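Hospital bed at home: your questions, my answers

I've had a crank bed in our back bedroom since April and my inbox filled up fast after I first wrote about it. So, the ones I get most!

Where did you find yours?
Secondhand, through Gwilliam Home Care Supply. I paid 400 dollars and they threw in the mattress, which I was not expecting (I'd already measured up for one, of course).

Why a manual bed and not electric?
Money, mostly. The electric one I liked at Paltine was 827 dollars before delivery. A hand crank at the foot end does me fine, and I don't have to think about outlets.

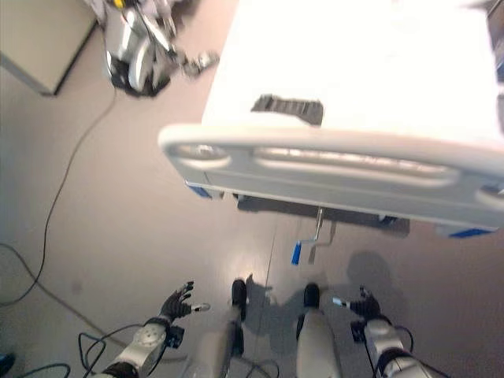 Turn it slowly, though. My first week I went at it like I was starting an old car and gave my shoulder a good talking-to. And fold the handle back under when you're done, if yours folds, or your shins will find it!

Can I take the footboard off?
Check your model. Mine lifts straight up, and I do it every time I change the sheets. If yours has handholds, that's where to grab.

How do you clean the plastic parts?
Warm water, a drop of dish soap, soft cloth. Skip the scouring pads, they leave scratches that hold on to grime.

How heavy is it?
The frame is over 85 pounds, so get a second person for the stairs. Please.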